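Svyatoslav Tkachuk
Nov 22, 2022

A thread on doors that stick, from a man who has spent a year being beaten by them.

We moved into a house on Drindis Street with 1,733 square feet and, as far as I can tell, a separate climate for each room. The listing said "original doors throughout." I read that as a feature.

In August the bathroom door would not close. In November the bathroom door will not stay closed. Same door, same bathroom, same me on the other side of it holding the knob with one foot.

My first theory was that the house was sinking. This is everybody's first theory. I bought a level and went around putting it on things, and I do not recommend this to anyone who sleeps well.

The house is 60 years old and it did its sinking before I was born. What it does now is swell. Wood takes in moisture when the air is humid and gives it back when the heat comes on, and it does nearly all of its growing across the grain. So a door gets wider and hardly any taller.

I learned this after I took the bathroom door off and planed the bottom.

If you ever want to feel something, stand in a hallway with a neat pile of shavings and a door that sticks in exactly the same place as before, but now lets in light underneath. My wife came by, looked at it, and said the cat would like it. The cat does like it.

So, the right order of operations, which I have now performed in every other order:

Tighten the hinge screws first. That was the whole problem on two of our bedroom doors. The top hinge loosens, the door leans out of the frame at the top corner, and you blame the weather.

If a screw just spins, the hole is stripped. Toothpicks and wood glue, snap them off flush, let it dry, put the screw back in. It sounds like something your uncle made up. Mine did make it up, or at least he took the credit for it at Thanksgiving.

Or swap one screw in the top hinge for a 3-inch one that reaches the framing behind the jamb. It pulls the whole corner back. Go slowly. I did not go slowly on the linen closet and it now has a personality.

The man at Getik Hardware sold me the long screws. He also sold me a jar of Lévesque door wax, which smells like a church and does help with squeaks in the latch. I asked if it would fix a sticking door. He looked at me for a while and said, "It'll make it stick quieter."

Next, find out where it rubs. Close the door on a piece of paper and drag the paper along the gap. Where it grabs, that's your spot. Carbon paper leaves a mark if you have any, and if you have any, I'd like to know what else is in that drawer.

A lot of the time the spot is paint. Our front bedroom door had so many coats on its edge that scraping it was like reading the rings of a tree. White, other white, a green period, then a brown that somebody chose on purpose. I took it down to wood, put on one thin coat, and it shut with a click. I opened and shut it 12 times. I was told to stop at 6.

If it still rubs after that, then you plane. Mark the line, take the door down, plane from the corners in toward the middle so you don't tear out the end, and take less than you want to. You can do it again tomorrow. You cannot put it back, and I have asked.

Do it on the hinge side if you need to lose much. The latch side has the latch in it. I offer this as someone who owns a latch that now sticks out like a tongue.

And seal the bare wood afterward, including the top and bottom edges. Those are the two edges no painter in the history of our house has ever touched. Raw end grain drinks. That was half my August right there.

Timing matters too. If you plane a door at the peak of a wet summer until it fits beautifully, it will rattle all winter. If you fit it snug in January, see you in July. I've been told spring is best. I've been told this by people who did theirs in August.

The paint we used, for the three people who asked last time, is called Mudness. It's a gray. On the chip it was a warm gray. On the door it looks like a Tuesday would look if days had colors, so we're going to live with it a while before we decide anything.

A few opinions nobody requested.

Glass doors are lovely until you have to clean every pane, at which point you learn how many small rectangles you are willing to love.

A door that opens into a room owns the floor it sweeps over. You can't put a chair there. You can't put a basket there. We put a basket there, and the basket has been through a lot.

Bedrooms are the worst for it. You measure the bed, you measure the wall, and then you stand in the middle of it all feeling clever, with the door still wide open and waiting to be in your way.

Pocket doors solve all this and I'm not allowed to bring them up at dinner anymore.

Anyway. Doors, and the rooms they get into.

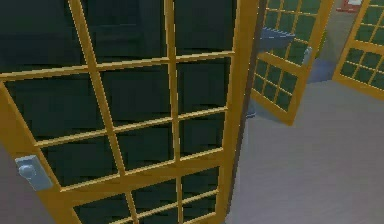
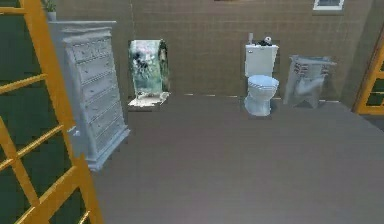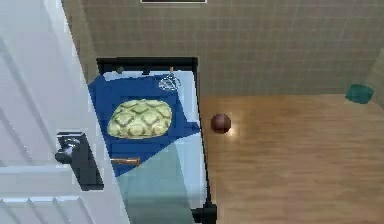

Since it's what most of you wrote in to ask: how much gap should an interior door have once you're done planing?

An eighth of an inch along the top and both sides is what I aim for. At the bottom, leave enough to clear the carpet or rug with a little to spare, and more if the room depends on that gap for air when the heat is running.

Bathroom door update: I moved the strike plate down a hair and it stays shut now. I've been in here a while. The latch is holding and I'd like to enjoy it.

Next thread is windows. Two of them are painted closed and one of them is painted open.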